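We use cookies to keep you signed in and to remember your ticket filters. Accept | Manage settings

Ticket 139 — Cell 6, gripper loses hold on thin rods
Opened 29/11/2023
Status: monitoring

Problem as reported by Tavion Yazzie: the wrist gripper on Cell 6 closes on the rod, the controller says "grip OK", then the rod rolls a little as soon as the arm lifts. It does it on the cloth task more than anything else. Boxes and blocks are fine. Restarting the Podix controller made no difference.

First checks. Air is out of the picture, as this one is all electric. Cable at the wrist reseated, no change. Force setting was still at the value we use for boxes, so I brought it down and tried again. Better, but still a roll on maybe every third lift. Then I opened and closed the fingers by hand and felt it right away — a tiny bit of play on one side!
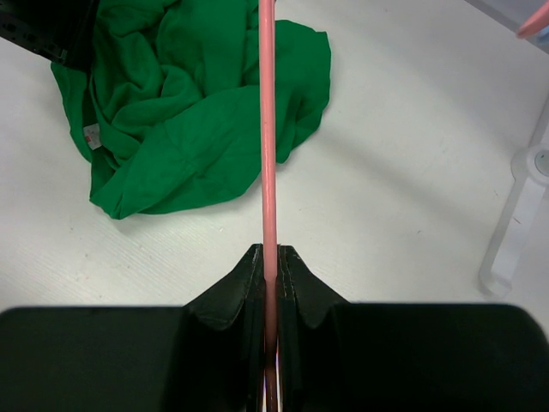
Gwendolyn Van Dusen
Cell support, Blackburn site

Fingers closed on the pink rod over the green garment, at the wrist camera. I love this view for troubleshooting. The narrow tips come up on either side of the rod, so if one of them is sitting back you have a fair chance of catching it on screen before you get the tools out.

What I did next:

Took both fingers off, wiped the mounting faces, put them back and tightened the screws a bit at a time, side to side. One screw had backed out. Log says the last finger service was 3000 cycles past due, so that one is on us.

Ran the zero routine twice. The first run gave an offset of 27 counts, the second gave zero. Lovely.

Then back to the rod and cloth task with Tavion driving. No roll on any lift, and he kept going well past lunch trying to make it fail.

Still open: Paloma Halvorsen wants the force setting saved per task so it stops carrying over from boxes. Great idea, and I've started a draft. Please don't change it by hand on Cell 6 until that's in. If the roll comes back, add a note to this ticket with the task name and the force value.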